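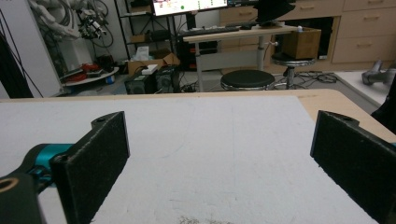

*White board on the table. Light grey streaks, plus a patch of specks.*

**Culum – end of summer safety check**
Checked 23 Aug 2022, between guests

Same list as last time with a few bits added at the bottom. OK means OK, WATCH means it'll do for now but look again next visit, FIX means it has to be done before the next people get the key. I've scribbled under most of them because a bare tick is no use to me six months on when I'm trying to remember which window it was!

## Outside and getting in

- [x] **Path from the lane** – OK. Swept. The moss on the shady side has come back with a vengeance, so I gave it a going over with the stiff brush and it's no longer slippy underfoot. It'll want doing again before the leaves come down.
- [x] **Front step** – OK. Still that hairline crack but it hasn't moved, and I can't get a fingernail in it.
- [ ] **Handrail by the step** – FIX. The lower bracket is loose. You don't notice going up, you very much notice coming down with a bag in each hand. The screws just spin, so the plugs have gone in the wall and it needs proper new fixings, a bit further along where the stone's sound.
- [x] **Outside light** – OK. Comes on at dusk, goes off when it ought to. I cleaned a remarkable amount of spider out of it.
- [x] **Key safe** – OK. Code changed. The little rubber cover had been left hanging open and the buttons were gritty, so they got a wipe and a squirt.
- [ ] **Gate latch** – WATCH. Catches if you lift it, doesn't if you don't. Anybody with a toddler or a dog will find this out the hard way. I've put a line in the guest folder for now, but I'd like a better latch.

## Smoke, heat and carbon monoxide

I do these first on the day, whatever order they're in here, then I can't get to teatime and find I've forgotten them.

- [x] **Smoke alarm, hall** – OK. Tested with the button, loud enough to make me swear.
- [x] **Smoke alarm, landing** – OK. Linked to the hall one and they both went off together, as they should. Hoovered the dust off the vents.
- [x] **Heat alarm, kitchen** – OK.
- [x] **Carbon monoxide alarm, sitting room** – OK, though somebody had moved it! It was in the bookcase behind the board games. Back on its shelf now, with a label next to it saying please leave me here.
- [ ] **Carbon monoxide alarm, boiler cupboard** – WATCH. Works, but the "replace by" date on the side comes round before next season. New one on the list.
- [x] **Fire blanket** – OK. Hanging up, tapes not pulled, nothing hung over it this time (it was tea towels last time).
- [x] **Extinguisher** – OK. Needle in the green, pin in, hose not perished.
- [x] **Way out at night** – OK. I walked it from the back bedroom with the lights off and a torch in my pocket. Door unlocks from the inside without a key. The doormat curls at one corner so I've turned it over, and if it curls again it's going in the bin.

## The stove

It's the Flirano, the small one, and I've a soft spot for it even though it's a devil to light in a west wind.

- [x] **Door rope** – OK. Did the paper test all the way round, and it grips everywhere.
- [x] **Glass** – OK. Black as your hat but not cracked. Cleaned with damp newspaper and ash.
- [x] **Firebricks** – OK. One's chipped, in the same place as before.
- [ ] **Sweep's certificate** – FIX. Due. I rang from the car and have a slot in the diary, and the stove stays shut down with a note on the handle until it's done. It's August, they'll live.
- [x] **Hearth clear** – OK. The log basket had crept in much too close again. I've moved it to the other side of the armchair, where it looks daft but is safe.
- [x] **Ash bucket** – OK. Metal, lidded, kept outside. Please nobody ever bring the plastic one back indoors.

## Boiler, water and the boring cupboards

- [x] **Boiler** – OK. Serviced by Semaan earlier in the year, sheet's in the folder. Pressure was fine, no drips, no funny noises.
- [x] **Hot taps** – OK. Bath tap is on the blending valve and came out comfortable. The kitchen tap gets properly hot, so the little sign stays up.
- [x] **Running the taps after an empty spell** – OK. All of them, plus the shower, with the window open and me standing outside the door. I took the shower head off as well and soaked it in vinegar, and it's gone from a sulky dribble to a real shower again. Very pleased with that!
- [x] **Stopcock** – OK. Turns. I do shut it fully and open it again, because the one at my last house had seized solid and we only learned that on the day it mattered.
- [x] **Water meter** – reading 1,722. I'm only writing this down to compare with next time, as I've a suspicion about the downstairs loo.
- [ ] **Downstairs loo** – WATCH. See above. A drop of food colouring in the cistern and a cup of tea later there was a faint tinge in the pan. Washer, I think.

## Electrics

- [x] **Trip switches** – OK. Test button tripped, reset first go.
- [x] **Sockets** – OK, looked at every one for scorching and cracked plates. None.
- [ ] **Bedside lamp, front bedroom** – FIX, and I've taken it away. The flex has pulled out of the grip at the plug end, so you can see the coloured wires. It's only a cheap lamp and I'm not going to faff with it. The spare from the landing is in its place.
- [x] **Kettle and toaster** – OK. Toaster crumbs emptied. There's always more than you'd think possible.
- [x] **Extension lead** – OK, in that there isn't one. There was one behind the telly, left by guests I suppose, coiled up and warm-looking in a way I didn't like. I've brought it home.
- [x] **Washing machine** – OK. Filter cleared, hose dry at both ends. Treasure: 3 hair grips and a Lego helmet.

## Kitchen

- [x] **Hob** – OK. Knobs all click, nothing missing from the markings.
- [x] **Knives** – OK. In the block, handles tight. The bread knife is hopeless but that isn't a safety matter (or maybe it is, they do say blunt ones are worse).
- [x] **White board on the table** – OK. Faintly scuffed, and the specks want wiping off. No more than that to say about it.
- [x] **Fridge** – OK. Sitting at 3 degrees on the thermometer. Door seal wiped, half a jar of somebody's chutney thrown out with regret.
- [x] **Under the sink** – OK. Catch on the cupboard works. Dishwasher tablets are on the high shelf now.
- [ ] **Floor by the back door** – WATCH. One vinyl edge has started to lift. I've glued it and stood the flour bin on it, so fingers crossed.

## Stairs and bedrooms

- [x] **Stair carpet** – OK. I go up on my hands and knees for this one, tugging at each tread, and I'm glad there are no photos. All tight.
- [x] **Banister** – OK. Solid.
- [x] **Stair gate** – OK. Kept in the cupboard, all the bits in the bag, and I put it up and took it down again to be sure.
- [x] **Window restrictors** – OK apart from a stiff one in the back bedroom, which came free with a dab of oil.
- [ ] **Blind cord, back bedroom** – FIX, done while I was there. The cleat had come off the wall and the cord was dangling. Cleat's back up, higher than before. I'll leave the box unticked until I've looked at it again and seen that it's holding.
- [x] **Bunk beds** – OK. Every bolt nipped up with the key that lives in the drawer. The ladder hooks properly.

## Guest folder

- [x] **Emergency page** – OK. Address in full with the grid reference, and how to explain where Rorby is to someone who's never heard of it. The phone signal advice is still right (top of the garden, by the wall).
- [x] **First aid box** – OK. Plasters topped up to 16, burn gel in date, tweezers found at last, in the cutlery drawer.
- [ ] **Torch** – WATCH. Works but yellowish. 2 new batteries needed and I'd come without any.

## To do before the next key goes out

- Handrail bracket by the front step
- Sweep, then take the note off the stove
- Look at the blind cleat again

## To bring next visit

- Torch batteries
- Loo washer, and the right spanner this time
- Carbon monoxide alarm for the boiler cupboard
- A lamp, if I see a nice one
- Gate latch – measure the old one first, I keep guessing and buying them too small
- More vinegar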